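Workshop Tips > Grippers and Arms > Comparing Two Grippers

Run both grippers on the same jobs before you pick one. We compared the Tritis and the Wosberg in simulation first, then on the bench, and these are the habits worth keeping.

Use awkward items. Blocks tell you very little. Shoes with straps, paper and anything with a hang tag will show up a poor finger shape quickly.
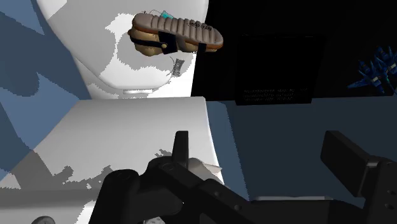 Set the grip force low and raise it in small steps. We started at 6 newtons on both. Write down the force where the item stops slipping – you will not remember it later.

Do at least 300 tries per gripper, and keep the camera in one place throughout. Our February runs had to be thrown out over a moved camera.

Change the lighting between batches. Hard shadows gave the Whitlock controller more trouble than the grippers did.

Wipe the finger pads every 63 tries, or whatever number suits your batch size. Keep it the same for both. Spare pads from Clamstead fit the Wosberg only.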